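Opinion > Music > Live Performance

The Opening Act Deserves a Full Hearing

By Petronella Pretorius

The support slot is the oldest training ground in popular music, and it is being allowed to wither. Over the past several touring seasons, the time given to opening acts at midsize and large venues has grown shorter, their fees have stayed flat, and their names have slipped from posters to the small print of a ticketing page. Promoters describe this as a response to audience demand. I believe it is a decision made by the industry, and that the industry should reconsider it.

The case of Disent is instructive. The four-piece spent last October opening for the singer Giraldo on a run of theater dates, and by the terms of its agreement was given 30 minutes a night. On several dates the doors opened so late that the band began playing while most ticket holders were still in line outside. At the Koltia, a hall with a standing capacity of 658, I attended the second of two nights and entered with the crowd during the third song. By the time the floor was full, the set was nearly over. The people around me were attentive and, I think, a little sorry to have missed the beginning.

The financial terms were no better. According to the group's manager, Ilari Partanen, the band received $420 for each performance, out of which it paid for fuel, lodging and a sound engineer. Merchandise sales made up part of the difference. The venue then took a share of those sales, a practice that has become common and that falls hardest on the performers with the least to spare. A headliner can absorb such a charge. For an opening act, it may decide whether the tour is completed.

Promoters will answer that exposure has a value of its own, and this is true as far as it goes. A young band that plays to a full theater may win listeners it could not have reached by any other means. Yet exposure depends on conditions that the promoter controls. The audience must be inside the building. The sound must be properly mixed, with time set aside for a check. The lighting need not be elaborate, but the performers should be visible. When these conditions are missing, the act has been offered the word and denied the thing itself.

There is also the matter of billing. The poster for the Giraldo dates carried the words "with special guest" and gave no name. Ticket holders who wished to know whom they would be hearing had to look for an announcement made a week before the first show. It is difficult to blame audiences for arriving late when they have been told so little about why they should arrive early.

Some houses have chosen a different course. The Polter, which holds 560, prints the name and start time of every act on its tickets and opens its doors a full hour before the first of them. It takes no share of merchandise from support performers. Its booking manager, Shadi Obeidat, has said that bar receipts rose after the doors were moved earlier, a result that should interest those who regard the policy as charity. I have attended many evenings at the Polter, and the room is usually well filled by the time the first song begins. Patrons have learned to expect something worth hearing.

Headliners themselves carry part of the responsibility. An artist of standing can ask for fair terms on behalf of the guests who share the stage, and such a request is seldom refused. A few do so as a matter of routine. They introduce the opening act by name, invite its members back for a song near the close, and see that a portion of the tour's hospitality budget reaches the smaller dressing room. These gestures cost little beside the price of a video wall.

I would ask venues and promoters to adopt three modest standards before the summer season is announced. Every act should be named when tickets go on sale. Doors should open at least 45 minutes before the first performance. Merchandise charges should be waived for any act paid less than an agreed minimum. None of these measures requires new law or a new public fund, and each could be written into contracts now being drafted.

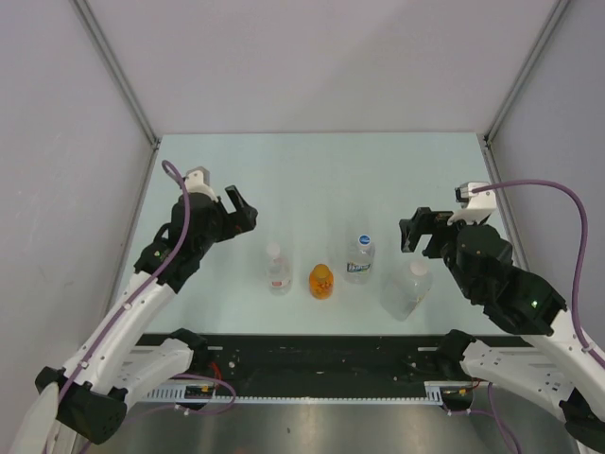
Rosaura Espinoza: I agree on the billing and the merchandise charges, but the earlier doors are a harder request than the column allows. Many of us come straight from work and cannot reach a theater by seven, however much we would like to hear the first band. I would sooner see the whole evening start later and the opening act given a longer set.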